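Lining Shelves, Drawers and Cabinet Backs With Leftover Fabric or Paper

Before you start

Empty the cabinet and wash the inside with warm water and a drop of dish soap. Leave the doors open overnight. Paste will not hold on a damp or greasy board, and the grease near a stove is worse than it looks. Fill old screw holes with wood filler and sand them flat.

Measure every side separately. Older cabinets are seldom square. Mine is 41 inches wide at the top and a good half inch less at the bottom, so I cut each piece to the larger number and trim it in place.

Choosing a pattern

Solid colors show every wrinkle. Small prints hide the most. Stripes and plaids look good but they have to be lined up, and you will need some 2 extra feet of material to do it.

A plaid can be hung straight or turned on the diagonal. Straight is easier on a back panel, where the shelves give your eye a level line to compare against. If the cabinet leans, a straight plaid will tell on it. Diagonal is more forgiving on the sides but wastes more at the corners. Do not try to match a diagonal to a straight piece where they meet. Let the corner be the break, or cover it with a strip of thin molding.

Pasting

Do the back first, then the sides. Brush paste on the board, not the paper, and start at the top. Smooth from the middle outward with a dry cloth. With fabric, use liquid starch in place of paste — it peels off later with a wet sponge.

Let it dry a full day before trimming. Use a new blade and change it after each panel.

The bottom

Put something wipeable on the floor of the cabinet. A pale vinyl with a stone or marble look goes with nearly any print. Cut it slightly small and lay it loose so it can be lifted out and washed.

Save the offcuts in an envelope taped inside the door. Embla Westerberg patched a torn corner of her pantry that way in July.
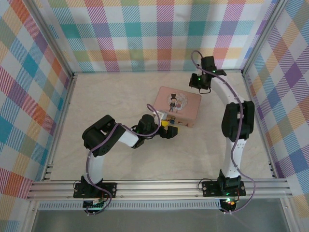

Plaid on three sides, diagonal left and right and straight at the back, over a pale marble-look floor.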